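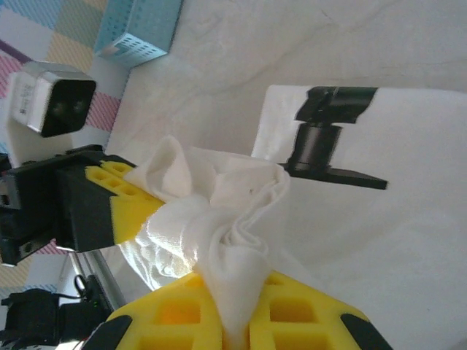 The linen supervisor at Pulelgate objected to the word "clean" before the interview had properly started. Clean, the supervisor maintained, is a claim about soil, and soil is the easy part of a hospital laundry's work. What the plant sells is cotton in a known condition: a known weight, a known residual moisture, a known pH, a known whiteness, and a tensile strength that has dropped by a known amount since the last time anyone measured it.

Pulelgate handles flat linen and small goods for a group of regional clinics. The small goods are the subject of this article. They include huck towels, washcloths, glass cloths, and the plain white utility cloth that turns up in every ward and kitchen on the contract. The cloths cost little to buy and a good deal to keep in circulation, and they wear out in ways that flat sheets do not.

The standard cloth on the contract is a plain weave in carded cotton, hemmed on all sides with a lockstitch. New, it has a shiny face from the sizing left by the weaver. The sizing is starch, and it must come off before the cloth will absorb water at its proper rate. A new cloth dropped on a tray of water can float for more than 25 seconds. The same cloth after desizing should wet through in 2 seconds or less. Plants that skip the desizing step get complaints from the wards that the new stock "pushes the water around," and the complaints stop after several weeks of ordinary washing, by which time the starch has left on its own and taken some of the optical brightener with it.

Desizing at Pulelgate is done with an amylase enzyme in a warm bath. Hot caustic would be faster. It would also shrink the hem thread at a different rate from the body of the cloth, and a puckered hem does not feed through the ironer or stack square.

Chemistry accounts for most strength loss in white cotton. Cellulose is a long chain molecule, and bleach shortens the chain. Sodium hypochlorite, the usual chlorine bleach, does this at a rate that depends on temperature, concentration, and pH, and the dependence on pH is the one most often overlooked. Near neutral, hypochlorite attacks cotton several times faster than it does in a moderately alkaline bath. If the alkali pump is running low, the whites may look excellent that afternoon and tear by spring.

The damage is not visible. Laundries find it with a test piece, a strip of control fabric sewn into a marked bag and sent through the same process as the load. At Pulelgate the test piece is pulled after 25 cycles and sent out for breaking strength, ash content, and the viscosity of the dissolved cellulose. Ash shows whether mineral scale is building up in the yarn. Viscosity shows chain length. A drop in viscosity with little drop in breaking strength is a warning, as the fibers are weakened but have not yet begun to part.

Scale is the second way a cloth fails. Carbonate alkali in hard water deposits calcium within the yarn, and the crystals cut fibers from the inside each time the cloth flexes. Scaled cloth feels harsh and looks gray, and it takes longer to dry. Operators often respond to the grayness by adding bleach, which does nothing to calcium and shortens the cellulose further. The remedy is softer water on the feed side and a sour with some chelating power in the last rinse.

Souring deserves a paragraph. The final rinse in an alkaline wash leaves the cloth at a pH well above skin. An acid, usually formic or acetic, brings it down. Too little sour and the cloth yellows on the ironer. Too much and the acid concentrates as water leaves, and the folds are the last areas to dry. Cloths that split along the fold line, with the rest of the body sound, have nearly always been over-soured.

The third failure is mechanical. Extraction presses squeeze the wash load into a disk of damp cotton under a rubber membrane. The pressure curve matters more than the peak. When pressure rises faster than the water can escape, the trapped water bursts through the weave and leaves a small, clean-edged hole, often mistaken for a cut from a scalpel or staple. Small cloths are less exposed to this than sheets, but they are packed denser and are sometimes pressed on the sheet program for convenience. Pulelgate's maintenance log shows a run of burst holes one March that ended when the ramp was slowed.

Drying finishes what the press starts. Cotton in equilibrium with ordinary room air holds several percent of its weight as water. Drying below that level costs gas, drives lint off the surface, and returns nothing, as the cloth takes the moisture back in the cart. Lint in the filter is cloth that has been paid for. The plant weighs its lint.

The accounting follows from the chemistry. Foven, which supplies the small goods, quotes a design life of 100 cycles for the utility cloth. That number assumes every cloth is retired worn out. In practice a large share leave the system early, through loss, staining, or use as a rag for something that should never touch hospital linen. Floor wax is the worst offender. It survives the wash, transfers to neighboring pieces, and browns under heat.

In the most recent stock reconciliation, the shortfall in utility cloths was 2,232 pieces. None of those had been condemned at inspection. They had gone out and not come back. Du Plessis, the linen management firm that holds the contract for the clinics, charges replacement against the site with the shortfall, and the practice has moved the argument from the laundry to the loading dock. Several sites have asked for tagged cloths. At current prices a heat-sealed tag adds a noticeable fraction to the cost of so cheap an item, and the hem has to be widened to take it.

Skosberg, a smaller plant on a comparable contract, chose a different route and switched to a cotton-polyester blend. The polyester keeps its strength under bleach, so the cloths last longer on paper. They also absorb less, dry faster, and hold oily soil that pure cotton releases at moderate temperature. Over time the cotton component washes away and the remaining cloth becomes thin and slick, intact by every tensile test and of little use on a wet surface. Skosberg now retires its blends by weight, condemning a cloth when it falls below a set fraction of its original mass.

Pulelgate has considered weighing as well. The obstacle is moisture, given that a cloth weighed on a humid afternoon can pass where the same cloth would fail in a heated room in winter. A conditioned weighing station would fix this, and the quotation for one is with the plant engineer. Until it is approved, inspection is done over a light table, and cloths with visible thinning at the center go into the bin for shop rags, dyed blue so they do not come back.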